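Je cherche une paire de bras (et d'yeux) pour mon showroom de salles de bains à Provuvville

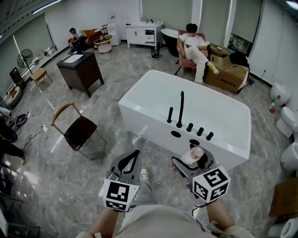
Bonjour à toutes et à tous ! Je tiens le showroom Urkix, à Provuvville, et je recrute quelqu'un pour m'aider à faire vivre l'endroit à partir de juillet. Si vous êtes du genre à redresser un flacon de travers chez vos amis sans même y penser, lisez la suite, on a des chances de s'entendre.

Chez nous, on vend des baignoires îlots, des meubles-vasques, des toilettes et toute la robinetterie qui va avec. La baignoire blanche, celle avec la robinetterie noire posée sur le bord, c'est la vedette de la maison : les gens poussent la porte et vont droit dessus, ils touchent le bec, ils font tourner les poignées, ils se penchent, et quelques-uns demandent s'ils peuvent s'allonger dedans (oui, mais sans les chaussures !). Derrière, il y a la noire, que j'adore et que je vends moins bien. À vous de me prouver que c'est ma faute.

Le poste, concrètement, c'est moitié rangement et mise en scène, moitié accueil. Le matin, on ouvre à 10 heures, donc j'aimerais que vous soyez là un peu avant pour faire le tour : essuyer les bords des baignoires, passer un chiffon sur les robinets (le noir mat ne pardonne rien, la moindre trace de doigt se voit), remettre les petits flacons à leur place sur le meuble-vasque, vider la corbeille noire, donner un coup sur les cuvettes le long du mur. Il faut aussi ouvrir et trier les cartons, accrocher les cadres qui attendent par terre depuis trop longtemps et ranger les rallonges qui se promènent sur le sol. Je l'avoue, le fil électrique est mon grand échec personnel.

Ensuite il y a les gens. On a un canapé orange, un fauteuil rose, une fontaine à eau, et ce n'est pas pour faire joli : un couple qui refait sa salle de bains a besoin de s'asseoir, de se disputer un peu sur la couleur et de boire un verre d'eau. Je voudrais quelqu'un qui sache les laisser tranquilles cinq minutes et revenir au bon moment avec une question utile. Quelle hauteur sous plafond ? Par où arrive l'eau ? Est-ce que le plancher supportera une baignoire pleine ? Tout ça s'apprend, je vous montrerai.

Côté technique, pas besoin d'être plombier. Nos références viennent surtout de chez Brekke pour les baignoires et de chez Farex pour la robinetterie, et le catalogue compte environ 2000 articles. Personne ne vous demandera de le réciter ! Vidar Sjöberg, qui s'occupe des poses chez les clients, passe régulièrement et répond à toutes les questions, même celles qu'on n'ose pas poser. Il vous emmènera sur deux chantiers pendant votre premier mois, histoire de voir comment une baignoire monte un escalier.

Ce qu'il me faut :
de l'ordre, du soin, un bon contact
un français à l'aise à l'oral, et si vous parlez une autre langue, tant mieux
pouvoir déplacer des cartons (les baignoires, non, on s'y met à quatre)
savoir rédiger un devis simple sur ordinateur, ou avoir envie d'apprendre

Ce que je propose : un CDD à mi-temps, les après-midi ou les matinées selon ce qui vous arrange – on en discute –, avec une vraie possibilité de rester ensuite. La formation est payée dès la première heure. Remise du personnel sur tout le magasin, ce qui a déjà coûté cher à plusieurs d'entre nous.

Je prends volontiers des profils qui changent de voie. Ma meilleure recrue venait de la boulangerie et elle plaçait les savons comme des éclairs en vitrine.

Pour postuler, pas de lettre de motivation. Envoyez-moi un CV et deux ou trois lignes sur la salle de bains de vos rêves (ou sur la pire que vous ayez connue, je les lis avec encore plus de plaisir). Vous pouvez aussi déposer le tout au showroom, de préférence après 14 heures, quand c'est plus calme. Je réponds à tout le monde, parfois avec un peu de retard.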